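Towel Questions, Answered (the ones I get the most, anyway)

How many towels do I really need?
We get by on six bath towels for a family of four, plus a stack of old ones for the dog and the car. My cousin Fouad Saliba owns ten and lives alone, so take my number with a grain of salt!

Why do my towels come out stiff?
Usually too much detergent. I use half of what the cap says, skip the softener completely (it coats the loops and then they won't soak anything up), and give each towel a good hard shake before it goes on the line or in the dryer. Five or six snaps, the kind that make the cat leave the room.

Do you fold or roll?
Fold! I tried rolling when we moved to Liltimville and the shelf looked gorgeous for one afternoon. Now it's in half the long way, in half again, then thirds, with the rounded edge facing out so I can grab one without wrecking the pile.

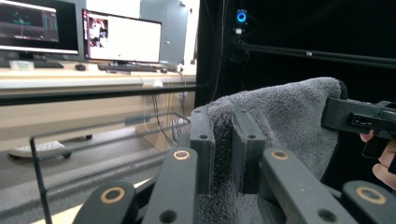 Thick terry is the hard one. It puffs up and wants to slide open, so I press each fold down with my forearm and don't stack more than five high. Thin ones can go higher – mine are up to ten right now.

Can I wash gray towels with white ones?
I wouldn't, at least for the first few washes. Gray sheds a surprising amount of lint, and I have the white bath mat to prove it.

When is a towel done for?
When it smells musty again the minute it gets damp, even after a hot wash with a cup of vinegar. I go through the closet every February and the tired ones turn into rags. The frayed ones too, though I'll admit I've hemmed a favorite or two.

Questions? Use the contact form | © Fivulness Home Notes | Back to top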